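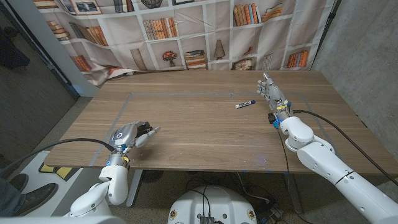
Marker task, two arms, gray tape on the table for the work area.

Tape box on the table, what does it really count for?

Posted by bastell_bench

Writing the bench rules for our two-arm setup and stuck on a few things. Everybody here has a different idea of what the tape means. One camp says the marker has to start inside the tape and thats all. Other camp says the hands stay inside it too, the whole run, or the run gets tossed. And a third person wants it to be the safety line, like if your own hand is over the tape the arms must be stopped.

We've got 536 runs logged so far, mixed rules, kind of a mess. Need one page taped to the wall before October. So:

what does the outline mean where you work
how far back does the operator stand
do you write anything down about cables
what gets a run thrown out

Same object every time for now, a marker, cap on. Cap direction is not controlled. Should it be?

Posted by Sturkus

Don't use one line for two jobs. Ours went like this for a year and people argued every week.

Tape on the table = where the object can start. Nothing else. Write that in the first line of the page. Hands and elbows go past it all the time, they have to, the arms are mounted outside it. If you toss runs for that you'll toss most of them.

People line goes on the floor. Work it out from the full reach of the arm plus whatever it travels while stopping, from your own arm's manual and your own stop test. Please don't copy a number off a forum, mine included. The person with the stop button stands where they can see both hands and has it in their hand, not on a shelf.

Start pose: write it down. Both hands, which one is open, which is curled, how high over the table. We check it against a printed photo before each run. Takes 5 seconds.

Cables, yes. Before each batch move each arm slow through its whole range and watch the wrist cables. Slack is ok, snagging on the table edge is not. Anything on the floor gets pushed back or tied down where feet go.

Tossed runs: object started outside tape, someone reached in, stop was pressed, start pose wrong. Keep the files tho, just flag them. Don't delete. 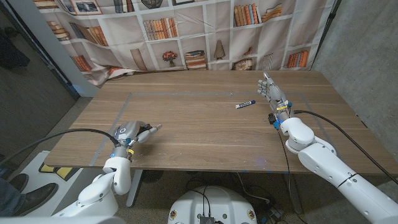
Lamptey says to leave the cap direction free but log it, left, right, toward you, away, because if it's never written down you can't tell later whether the hand only works one way round. Same post also says to put the marker back in a new spot each run and not the lazy spot near the middle where everyones hand goes.

Agree with that. We use 14 start spots on a card and shuffle it.

Posted by mullar_tech2

just stop the arms before you reach in. every time. people get hurt fixing a marker

also replace the tape when corners lift, we go 90 runs then check it

Posted by bastell_bench

ok thanks, this is plenty. Going with tape = start area only, separate floor line, log the cap direction. Stop test is next, havent done a proper one with the arms stretched out. Will put the page up here when its typed.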